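Our visit to the Skolotton refurbishing shop, 13th July

The drive out to Flillcombe took longer than any of us expected, and I was glad of the coffee waiting at the front desk. Colleen Poirier, who runs the floor, met us there with Tayla Pearce from the repair side, and they were kind enough to let our questions run well past lunch.

Skolotton takes in old office computers, cleans them up and sells them on, many of them to schools. When Tayla started, every tower was opened and stripped by hand, and she reckons she did 62 on her best day. She remembers her wrists more than the number! Now the two arms in the back bay are being taught the fiddly part, handling processors and memory, with parts waiting in a printed holder next to the case. They are still slow, and a person stays nearby the whole time.

I asked what everybody made of it, and the answers were mixed. Tayla likes her new job, which is mostly deciding what is worth saving and sorting out whatever the arms get stuck on. One of the older hands told me he misses the bench - he used to chat all day there, and watching a machine is lonelier work. Colleen said all 13 of the repair staff are still on the payroll, though two have moved over to testing and the training took roughly 90 hours each. She would like more of it done before the Dufour contract begins in August.

Many thanks to them both for a lovely day. Hevden is next on our list.

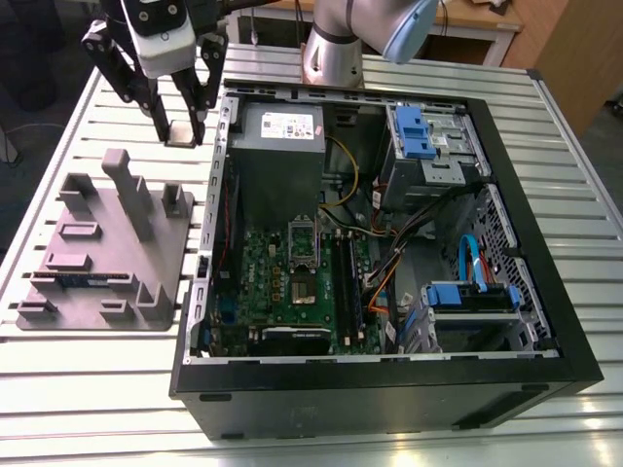
In the back bay at Skolotton: a processor in the gripper, near an open Dell tower.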